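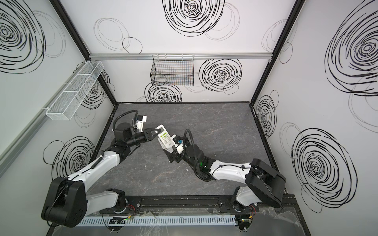

Which cells go in the white remotes? Two AA per unit, both replaced at the same time.

Minutes, remote control maintenance, Jetumari site, 24th January

1. Stock. 447 remotes on the register, 11 waiting for a battery cover. Order for 200 AA cells placed with Plavov. Delivery date open.

2. Battery change. Cover to be kept beside the unit while the compartment is open. Case screws stay in place for a battery change. 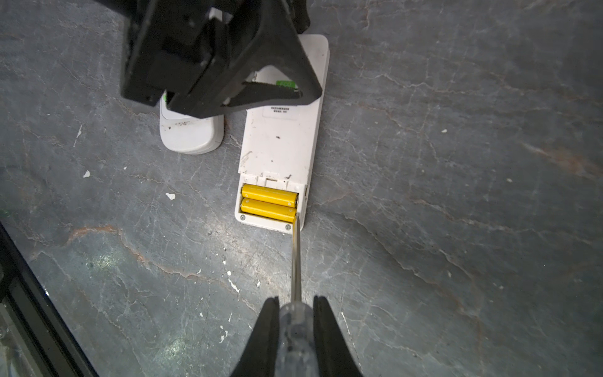 Item 2: remote face down, cover off, two yellow AA cells in the compartment.

3. Labels. Small print on the back is hard to read on older units. Iordache to quote for replacements.

4. Storage. Wire baskets to be kept for spare covers. Agreed.

Next meeting in April, Vornesia room.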